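3.2 Break habits and shared kitchens

Diary data came from two sites, Prarkano and Whitlock, 900 entries in all. Entries with no time of day were dropped. People who took coffee away from their desk reported longer talks with coworkers – mostly in the morning, less so after lunch.
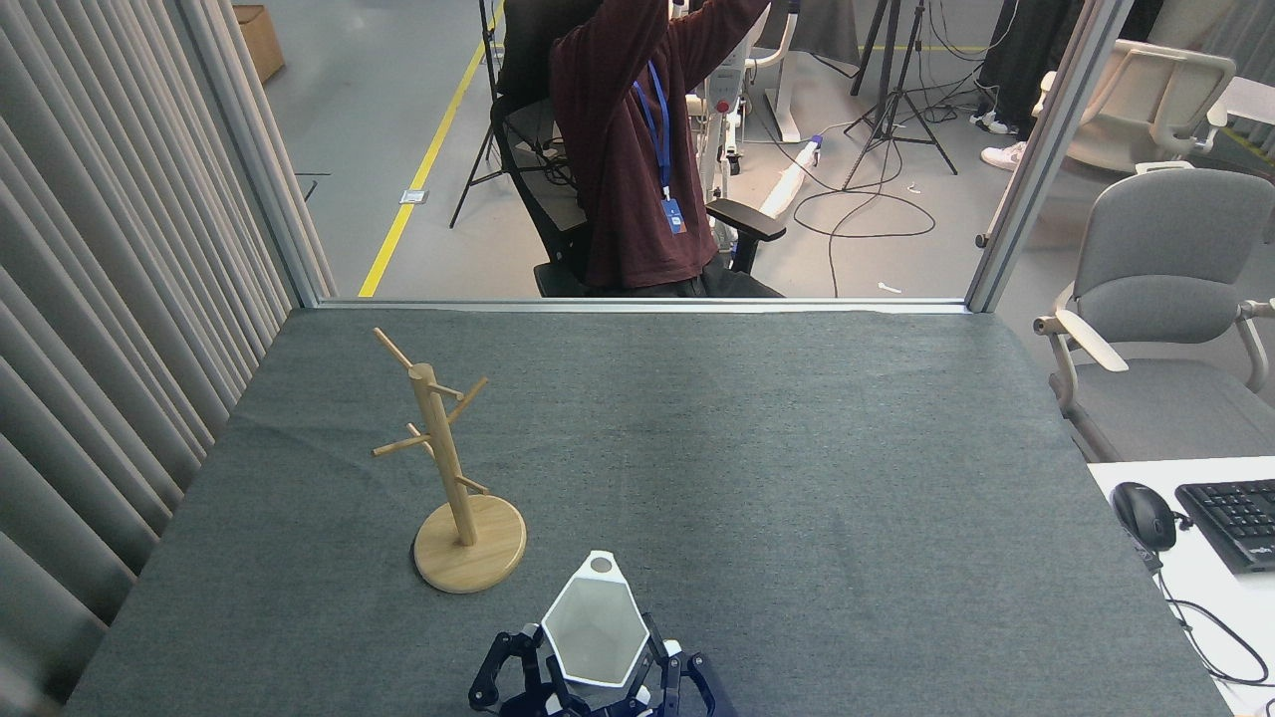
Figure 2a. Wooden mug tree with four pegs, no mugs.

Storage came up more than we expcted. Open storage was tied to more sharing of cups, closed cabinets to less. Effect small at Whitlock. Coding by Whitfield, then checked by Pennington; disagreements setled by talk.
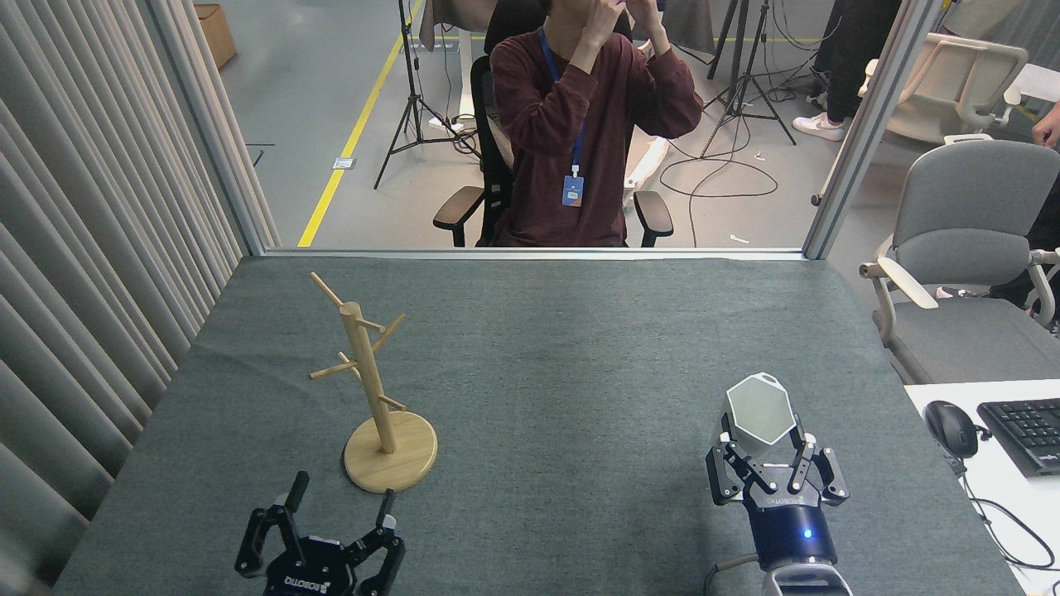

Figure 2b. Mug tree on gray felt, pegs at staggered heights.

Tea drinkers are treated in 3.3.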